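The Year I Learned to Mend My Own Clothes

Somewhere in my closet there is a gray wool coat with a lining I have now sewn back in three times. The first time it lasted until I reached the car. The second time it held up for a whole winter, except for the left sleeve, which I had stitched shut at the cuff and had to punch my fist through on the way to a funeral. The third time was in May, and it looks pretty good if you don't turn it inside out.

I never meant to take up mending. My mother did it, my aunts did it, and I bought new socks. Then I moved to Prinusdale, where the nearest clothing store is 32 miles off and sells mostly waders, and the seat went out of my only decent pair of pants on a Saturday night.

My neighbor Shakuntala Mishra took one look at my safety pins and handed me a needle. "Small stitches," she said, "and stop pulling so hard." I pulled hard anyway. The pants puckered like a raisin, but I wore them to dinner and ate two helpings.

After that I got greedy. I signed up for the evening class at Thongsuk, the fabric shop on the main street, which Waraporn Wongsuwan has run out of the same two rooms since before I could drive. It cost $21 a night with thread thrown in (bring your own holes, the flyer said!). I brought plenty.

Waraporn starts everyone on darning, and darning is weaving, really, just very small and on your own heel. You lay your threads one way, then go over and under the other way, and for a good twenty minutes it looks like a terrible mistake. My first one had a lump in it the size of a pea. I walked on that pea all day and felt extremely proud.

What got me was how much of it is in the hands. I'd read two books and watched hours of videos, and I still held the needle like a pencil. Both hands have a job to do over the table, and mine had never been introduced.
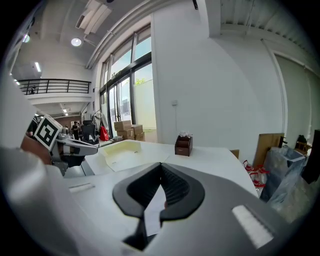

What to buy first

Less than you think. I went a little wild and came home with a tin of buttons, four kinds of scissors and a gadget for threading needles that I have since lost in the couch. What I use every week is a packet of mixed needles, one sharp pair of small scissors, and black, white and gray thread. Waraporn likes a wooden darning mushroom. I use a light bulb – a dead one – wrapped in the toe of the sock.

Skip iron-on patches. I know, I know, they're so easy. Mine peeled off in the wash and stuck to a pillowcase, and now I have a pillowcase with a patch.

And start with something you don't love. The gray coat can wait until your second winter.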